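Print this page | E-mail this page

Response Times and Customer Communication in Residential Plumbing Service

Submitted by Umesh Srivastava
2/19/21

Purpose of the Report

This report examines how residential plumbing firms in the Hetoldale area handle emergency calls, and what homeowners understand about the service before a plumber arrives. It was prepared for the applied project requirement under the supervision of Harsh Dixit. The work covers two firms, Custetti and De Bruijn, both of which agreed to share their call records on the condition that individual households not be identified.

Burst supply lines, backed-up drains and failed water heaters make up most of the emergency work in the area. Many homes in the older part of Hetoldale still have their original galvanized pipe, and the main shutoff valve is often in a crawl space or behind stored belongings. The time between the first call and the closing of that valve has a strong bearing on the amount of water damage.

Method

A total of 444 call records were reviewed. Each record was entered by hand into a spreadsheet with the time of the call, the stated problem, the arrival time and the work performed. Records without an arrival time were kept in the file but left out of the response time figures. In addition, 25 homeowners took part in short telephone interviews. The questions concerned the shutoff valve, the price information given over the telephone, and whether the caller had contacted more than one company.

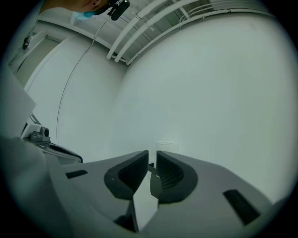

The two firms do not use the same categories. Custetti records a slow drain and a blocked drain separately, while De Bruijn places both under drain service. For this report the De Bruijn terms were adopted, and the Custetti records were regrouped to match. Calls booked as emergencies but later moved by the customer to a regular appointment were counted as regular work.

Findings

The median time from call to arrival was about 80 minutes. Calls placed in the early evening had the longest waits at both firms, a result that the dispatchers attributed to the change of shift. Custetti has one plumber on call overnight and De Bruijn has two, but the difference in overnight arrival times was small.

Only 8 of the homeowners interviewed could say where their main shutoff valve was before the emergency occurred. Several learned its location from the dispatcher over the telephone. De Bruijn dispatchers follow a written list of questions that begins with the valve; at Custetti the matter is left to the person answering the call.

Price was the other frequent subject. Homeowners generally accepted an after-hours charge when it was stated at the time of the call. Complaints arose mainly where the charge first appeared on the invoice — in two cases the customer had understood it to be part of the hourly rate.

Both firms use the Olance scheduling program. Neither uses its text message feature, although most of the homeowners interviewed said they would have welcomed a notice of the expected arrival time.

Recommendations

Dispatchers at both firms should ask about the shutoff valve at the start of every call involving running water. The after-hours charge should be stated before the visit is booked and noted in the record. A trial of arrival notices by text message could begin in March at one firm — preferably De Bruijn, where the dispatch procedure is already in writing.

Limitations

The records cover a single winter, and frozen pipes may be overrepresented. Renters were not interviewed.

Print this page | E-mail this page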